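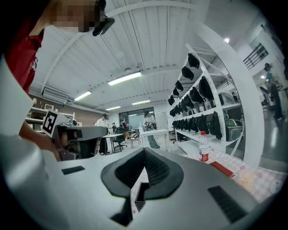

Leaning in, in the red shirt

How to see the cave chapels at Zondeo without a car

Posted by Aqeel Bajwa on Monday, March 11, 2024

I've now done this trip in every wrong way going, so let me save you the bother. The cave chapels are cut into the cliff above the village of Zondeo, up on the north side of the valley, and most of the guidebooks say you need to hire a car. You don't! I don't drive at all and I've been up there in spring, in August (never again) and once in sleet. You do need to get the order of things right though, as the bus, the key and the path all have their own ideas about timing.

Step 1: Get yourself to Radu the night before

Radu is the market town at the bottom of the valley and the only place the regional trains stop. You can try to do the whole thing in a day from the coast, and I did try, and I got to the chapel door as it was being locked. Stay over. I like the guesthouse run by Visitación Calvo, two streets back from the station, with enormous breakfasts and very thin walls. Ring her, don't email. She told me she looks at her emails "when it rains", and it was a dry year.

While you're in Radu, buy your lunch. The shop in Zondeo opens when it feels like it, and I once walked the entire cliff path on half a packet of mints.

Step 2: Sort out the key

The lower chapels are open to anybody. The painted one, which is the one you've come all this way for, is kept locked, and you have to ask for the key the day before. Fulgencio Bravo at the town hall in Radu has a list, and you put your name on it along with the time you expect to be up there. Give yourself a generous slot (I say eleven to one). It costs 3 euros each, in coins if you can manage it, and you get a little paper ticket that you must not lose. I keep mine inside my phone case.

If the list is full, ask whether you can tag along with another group. People are usually happy to have you, and I met a lovely couple from Leeds that way.

Step 3: Catch the early bus

The morning bus goes from outside the pharmacy, not from the bus station, which confused me so badly the first time that I missed it. Get there ten minutes early and stand where the other people are standing. The stop has no sign. Sit on the right-hand side going up if you like a view and on the left if you don't like drops. There are a lot of drops.

Ask for "Zondeo, arriba", otherwise you'll be put off at the bridge with a very steep lane still to climb. Ignacio Cordero drives most mornings and will shout when it's your stop. The relief driver won't, so keep an eye out for the stone trough.

Step 4: Walk up to the chapels

From the trough, take the lane past the last houses and go through the metal gate (shut it behind you, there are goats). The path climbs 600 metres along the foot of the cliff before you reach the first chapel, and I mean along the ground, not straight up, so don't panic! It's stony but perfectly manageable in trainers if it's been dry. After rain I'd want boots, and I'd want a stick as well for the bit with the loose slate.

The lower chapels come one after another and you can wander in and out as you please. Mind your head. The second has a bench cut into the rock that stays cool even in summer, and that's where I eat my sandwich.

Then there are some steps, with a rope for a handrail, and at the top is the painted chapel. Whoever has the key that day will be sitting outside. Hand over your ticket, take your hat off, and let your eyes get used to the dark before you decide you can't see anything. The ceiling is blue with stars and very odd fish, and I could look at it for hours. No flash, please.

Step 5: Decide whether to carry on to the top

If your legs are willing there's a marked path from the painted chapel up to the ridge, at 1308 metres. It's a proper hill walk and you'll need a jacket, as the wind up there is horrible even in May. I've turned back twice and not been sorry. Eusebio Alcaraz, who keeps the bar in Zondeo, will tell you what the weather's going to do, and he's been right more often than my phone has.

Step 6: Get back down

The afternoon bus leaves from the trough, on the other side of the road. On school days it goes at half past four and in the holidays it goes at five, but check the sheet taped up in the bar window. Miss it and you're looking at a taxi from Radu, and they do charge for coming up to fetch you.

What I take

Water, a torch, coins, a hat, a jumper even when it's boiling, and a paper copy of the bus times. There's no signal past the gate.

Next time I'm hoping to try it from the Rivton side, where there's supposed to be an old mule track. If you've walked it, leave me a comment and tell me what state it's in.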